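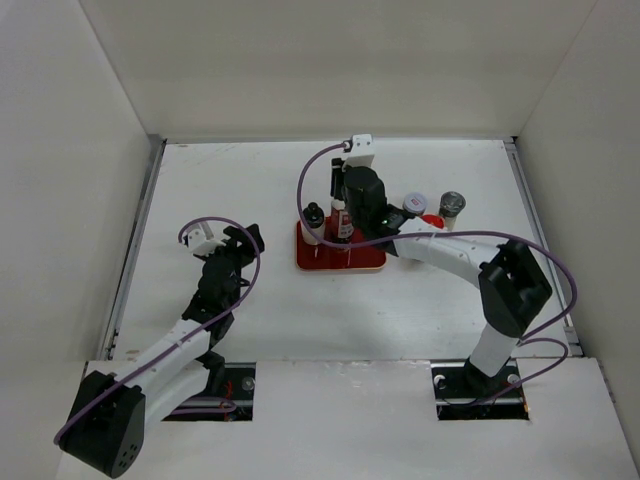 Print this page | E-mail this page

Two-arm bench cell: set-up guide
Section 4 – Cables, grippers and the bottle test

By the Trirnside workshop build group, October

Read Section 3 first. If the arms are not yet bolted down in their openings in the front panel, stop and go back.

The Atotik kit sheet claims the whole of this section can be done in an evening. It took us three, and we had built one before. Treat any timing printed on a kit sheet as a hope.

4.1 Routing the cables

1. Switch off at the wall. The stop button on the controller does not cut power to the base joints.

2. Plug the purple cable into the socket beside the white wrist module. Push until it clicks. If there is no click, the plug is probably upside down.

3. Leave a wide arc at the wrist. The kit sheet shows the cable strapped flat along the forearm, and it looks very smart until the wrist turns and pulls the plug out.

4. Lead the slack back past the elbow and down into the opening at the base. Keep it out of the gap between the two sides of the elbow.

5. Do the same on the other arm.

Caution: a wide arc can catch on anything tall. Move each arm by hand through its full reach before you power up, with the containers in place, and watch the cable instead of the gripper. We have yet to find a routing that never drapes over something.

4.2 Setting the grippers

6. Power up. Both arms should hold still. If one sags, switch off and check the elbow plug.

7. Open the Antal control page and enter the closing limit for each gripper. The suggested figure is 2,253. On our bench that squeezed soft bottles hard enough to lift the lid, so we use 2,148. Yours may want something else again.

8. Set speed to 100. The page will accept higher numbers. We see no reason to use them.

Note: the "auto-tune" button gave us a different answer each time we pressed it. Leave it alone until someone can explain what it does.

4.3 The bottle test

9. Put a tray near the middle of the table and stand two bottles on it. A rim on the tray is handy. Use shapes that differ, such as one with a small nozzle and one with a plain label round the body.

10. Stand a few lidded jars on the table behind, straight on the white surface. These are there to be left alone. A test on a bare table proves very little, whatever the videos suggest.

11. Park the left arm well over to its own side, gripper open and clear of the tray.

12. Bring the right arm across until the fingers point down over the top of its bottle. Stop there and look from both sides. Lined up from the front is often a finger's width out from the side.

13. Close, lift a little, lower, open. Write down the result, including the bad ones.

14. Repeat with the arms swapped.

Our log stands at 139 lifts. Please don't count only the good runs and call it a success rate – the Grornenach build notes did that, and we wasted a good while trying to match them.

Caution: keep hands outside the side walls while either arm is live. The panels stop a rolling bottle. They will not stop an arm.

4.4 Before you leave

15. Run both arms to rest, then switch off at the wall. Check the screws on the wrist bracket, and wipe the table if anything has leaked. Scuffs in the white surface do no harm to the test.

Section 5 covers running both arms at once. Don't start it until 4.3 works on either side.

Last updated: October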